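Findora Open Afternoon: Container Handling Set

README, second version
Maintained by Xuân Phí, with a good deal of help from Vandana Sachdeva and Cormac Dunne

What this is

Back in August we opened the doors at Findora for an afternoon and let people try the hand-held grippers for themselves. We had planned on showing a few slides and then doing a short demonstration, but the slides lasted all of ten minutes before somebody asked if they could have a go, and after that we never really got back to them. This folder holds the recordings from that afternoon, 261 of them, along with the notes we took while people were working. The notes are a bit scrappy in places (I was writing standing up, and my handwriting is not great even sitting down), but I have typed them up as faithfully as I could.

If you came along that day, thank you! You were a lovely crowd and very patient with us. If you didn't, I hope this page gives you enough of the flavor of it to make sense of the files.

The task

We kept the task as homely as we could. Visitors worked with plastic food containers, the sort most of us have too many of at home, and the job was to pick one up, turn it, and put it down somewhere sensible with the others. You hold one gripper in each hand, and each one closes like a big pair of tongs. Styliani Tsoukalas gave the introduction, and she did it the way she always does, by handing the tools over first and explaining second.

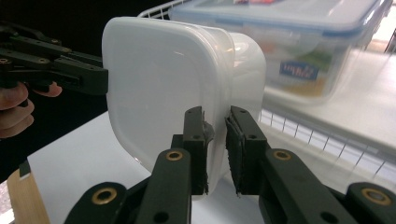 Thin plastic was a deliberate choice on Vandana's part. She had been wanting a set with frosted and see-through items for a long time, as our older material from Kandpal is nearly all solid-colored blocks and cardboard, and it gives a rather rosy picture of how easy it is to find an edge. A milky container picks up reflections from everything near it, and when you have several together their outlines run into one another. People feel the difference in their hands, too. Squeeze too hard and the wall gives a little, squeeze too gently and the whole thing swings around on you. One visitor told me it was like trying to pick up a jellyfish with salad servers, and I have been using that line ever since.

How the afternoon ran

Visitors came in pairs. One person worked while the other watched the preview on the laptop, and then they swapped. Everyone got a practice round that we did not keep, followed by 3 recorded rounds. A few people stayed for more, and those extra rounds are in the folder as well, marked "extra" in the notes column.

Darragh Duggan looked after the sign-in sheet and the consent forms, and he also settled a small dispute over whose turn it was. Questions were welcome at any time, which means you will find a number of recordings where the hands simply stop for a while. I thought about trimming those and decided against it – a pause in the middle of a grasp is a real thing that happens, and somebody may want it.

What people asked

Could you do it with one gripper? Yes, and several visitors tried. For the bigger containers most of them went back to using both, one to hold and the other to steady or nudge. Both styles are included.

Why are the pads so rough? They wear. We wrap the tips with whatever grips well and replace it when it stops gripping, and a busy afternoon is hard on them. Cormac would like me to mention that he prefers a worn pad to a brand new one, and that he and I have agreed to differ.

Does the gripper move by itself? No, it is all you. The idea is to record how people handle things, so that a robot arm with the same kind of fingers can learn from it later on. The learning part takes place at Plalus, and we did not demonstrate it on the day, though plenty of people asked and I was sorry to disappoint them.

What is in the folder

recordings: 261 files, one per round
notes.csv: one line per round, with a visitor number, the round number, and a free-text comment
grasps.csv: 1193 marked grasps, each with a start and an end
consent.txt: the wording of the form visitors signed

A grasp starts when both fingers touch the item and ends when either one lets go. Styliani and I marked them separately and then sat down together over the ones where we disagreed, mostly cases where a second container came along for the ride.
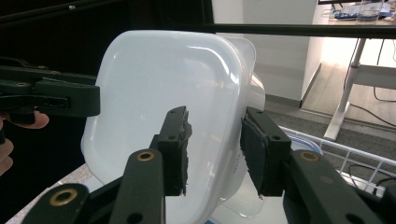 Known problems

Glare. The plastic is shiny and some rounds have strong highlights on the containers. We have left them alone.

Stuck containers. Nested or touching pieces were sometimes lifted together. The comment column says "two up" wherever we noticed it, but I'm sure we missed a few.

Left-handed visitors. We forgot to ask at sign-in, and I could kick myself. Please don't try to work it out from the recordings.

Using it

You are welcome to use the set for teaching and research. Please don't try to identify any of the visitors, and please keep the consent wording with the files if you pass them along. The loader is the same one we use for the Clalar set, so if you have that working already there is nothing new to install. If something looks wrong in the notes, write to Vandana or to me – she is the quicker one to answer.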